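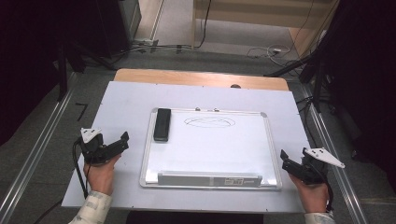

Sallow Handheld Gripper Pair

I've been teaching arms to do fiddly tabletop jobs for a good while, and the Sallow pair is the kit I wish I'd had when I started. You hold one gripper in each hand, do the job yourself, and the recording becomes the lesson for your robot. No joystick, no leader arm bolted to the bench, no squinting at a screen trying to work out which way is left!

We make them here at Dotavance in small batches, so if the page says in stock, they really are on the shelf.

What people use them for

Wiping a whiteboard is my favourite first task (grab the eraser, rub out a scribble, put the eraser back). It sounds dull, but it gets you picking up, pressing down and letting go all in one short demo, and the set-up costs you a marker and a bit of table. After that, folding tea towels, sorting cutlery, whatever you fancy.

What's in the box

Left and right gripper, black
White triangular marker plates, one per side
Two cables
Spare jaw pads, 7 pairs
Saha recording software, single-seat licence

Each gripper weighs 568 grams. I can go a full session before my wrists start grumbling, though my offsider reckons she's done after 16 demos and wants a cuppa.

A few tips from me

Run the cables down past your wrists and off the near edge of the table, otherwise you'll drag one through your demo and have to bin it. Keep the marker plates facing out. Go slower than feels natural, and start every take with both hands in the same spot. If you fumble one, finish it anyway and flag it in Saha, as fumbles with a good recovery are worth keeping.

Will it work with my arm?

If you're running the Brendasside mount, yes, straight out of the box. For anything else, send us the flange drawing before you order and we'll have a look. Adaptor plates take us 22 days to machine, and we close for a stretch in December, so get in early if you need one before the holidays.

Colour is black only, sorry. I did ask.

Page updated 24 November 2020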